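**Cokthorpe hall starts collecting cable examples**

Odar has begun a new round of recording at its hall in Cokthorpe. The work is for Cukness, the company's learning system for two-finger grippers, and it concerns a job which is still difficult for machines: handling power supply units and the wires that are attached to them.

A rigid box is quite easy to learn, the team writes in its November note. Wires are another matter. They bend and catch on each other, and they seldom lie the same way twice. For this reason the system needs many examples made with real parts and with packaging that has already been used many times. 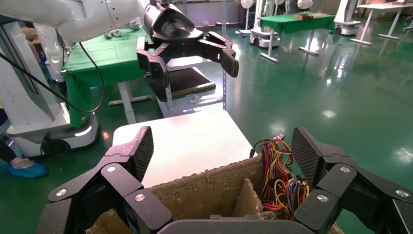

*Open gripper at a cardboard box with a bundle of coloured wires, Cokthorpe hall.*

Each example is one attempt, recorded from start to finish by cameras at several heights, one of them close to the gripper. The cameras near the fingers show the small contacts well, but they lose the rest of the table. The higher view helps with the distance between the box and the belt.

In the first week the team recorded 137 attempts and kept 100 of them. The others were put aside, mostly for gaps in the camera recording. Failed grips are kept on purpose and receive their own label, so that the system can also learn from them. One attempt may last up to 80 seconds, and after this time it is stopped and counted as failed.
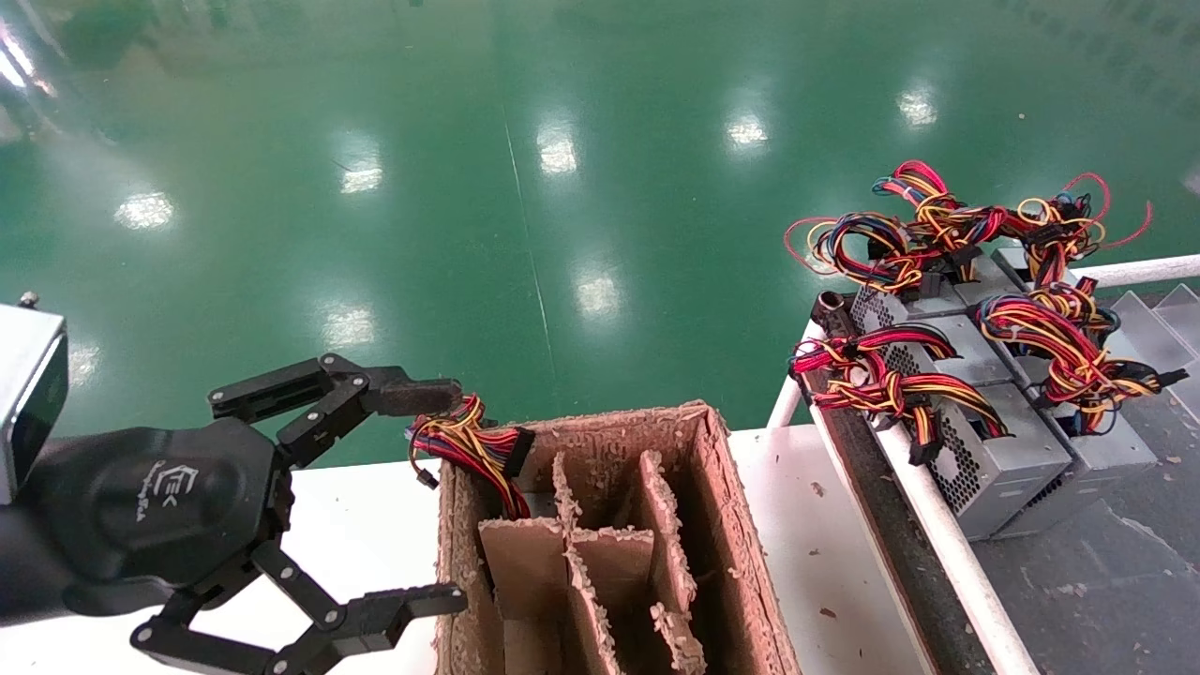
*Power supply units with their cable harnesses on and beyond the belt, and a divided box at the left.*

The labels are checked by Phí, a small firm that did the same work for Odar's earlier set with plastic trays. It marks the moment when the fingers close and the moment when they open again. According to Odar, these two points are the most useful for training, and also the ones on which two checkers most often disagree.

The recording will continue for 8 weeks. Odar plans to share a part of the set with partner laboratories afterwards, but the conditions are not yet decided.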